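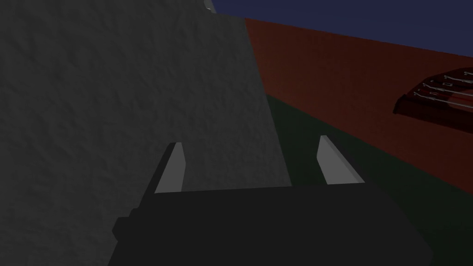
Some of you asked me how I came to Vipassana practice at the Voicu meditation hall, and how the ten day retreat is organised. I will try to write it in a few posts. Please be patient with my English.

1/ The retreat is held at Grirnudmont, a small centre in the hills. The tradition is Burmese, in the line of noting practice. You do not need to be a Buddhist to come. On my first retreat I did not know one word of Pali.

2/ There are 16 rooms, all single, with a bed, a chair and a blanket. Bring a second blanket if you come in February. The hall has heating but the corridor has none, and the walk to the first sitting is made in the dark.

3/ The bell is at 4:30. First sitting at 5, then walking practice, then breakfast. The last meal of the day is before noon. After this only tea, water, and a little honey if you are unwell. I was afraid of the hunger, but by the third evening I did not think of it much.

4/ Silence is kept from the first evening. This includes notes and gestures. You may speak to the teacher in the interview, which is short, maybe ten minutes. Prepare what you want to say. I wasted my first interview on my knees.

5/ About the knees: please use the chair if you need it. I sat on the floor four days from pride and then I moved to the chair. My practice became better, and also my temper.

6/ The noting is simple to explain. Rising, falling, for the breath in the belly. When there is a sound, hearing. When there is a thought, thinking. Then you come back. I have done this for some years now and I still forget to come back.

7/ A friend asked if it is necessary to count the breaths. In this centre they do not teach counting. In my old group, Prurkon, we counted to ten and started again. Both are found in the tradition. I would follow the teacher you are sitting with and not mix the two in one retreat.

8/ In the evening there is a Dhamma talk. Most are recordings. The one I liked the most was on the five hindrances, especially sloth and torpor, which was my whole second day.

9/ There is a book of chants in Pali and English, 87 pages, which you can borrow at the door. The chanting is optional. I would learn the refuges before you come, as they are recited every morning and it is nicer to know the meaning.

10/ Cost: there is no fee for the teaching. For food and the room you give dana, as you can. I was asked many times what is the correct amount. There is no correct amount. The box is beside the shoe rack and it has no window.

11/ How to apply: the form is on the centre's page. They ask about your health and your medicines, please answer fully. If the retreat is full you go on the waiting list, and places do open in the last week. Mine did.

12/ To get there, take the bus to Homard and ask for the centre's van. It leaves once, at 3 in the afternoon. If you miss it, the road is long and goes uphill all the way.

13/ I will write later about the day after the retreat, when the telephone is given back to you. May you all be well. Questions are welcome under this post, I answer slowly.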